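Amadi Cherry Tablecloth, Wipe-Clean Cotton
Item 2114

I've been selling table linens out of my little shop long enough to be picky, and I still get silly about this one. It's the Amadi in cherry print: tiny red pairs of cherries and little dots on white, the kind of pattern I remember from every kitchen I liked as a kid. The cloth is cotton with a thin matte coating, so sauce wipes off and it doesn't squeak under your plate like the old vinyl ones did (I hated that squeak).

It hangs nicely too. The Tirkano cloth I carried before was stiff as a poster for the first month, and I got so many emails about the fold lines! Amadi ships theirs rolled.
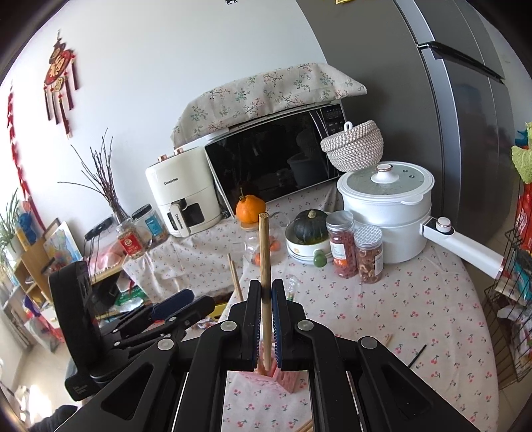

Washing and care

Wipe it down with a damp cloth and a drop of dish soap. For turmeric or beet, get to it quickly. You can machine wash it cold, but please skip the dryer, the coating goes tacky and I can't replace it for that. I hang mine over the shower rail. Iron on the back only, on low.

Hot pans need a trivet, always.

Sizes

Small, for a table that seats 2, and long, which is 200 cm. Both have a plain stitched hem. If you're between sizes go up, a bit of extra drop looks better than a cloth that barely makes it to the edge. The round version from Munari has a similar print but the red is more orange, so I wouldn't mix them in one room.

Everyday use

I leave mine on all week, with the cooking things sitting right on it. Spoons and chopsticks live on the table at my place and I'm not moving them for a tablecloth!

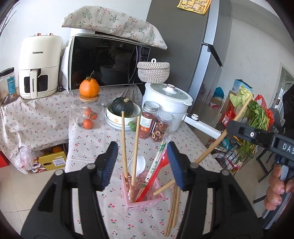 Itov wrote in to say the long one has been through 13 cold washes and the cherries are still properly red, though one corner of the hem needed a few stitches. Fair enough, and I've passed the hem comment along to Amadi. The next batch comes in April, in the same two sizes.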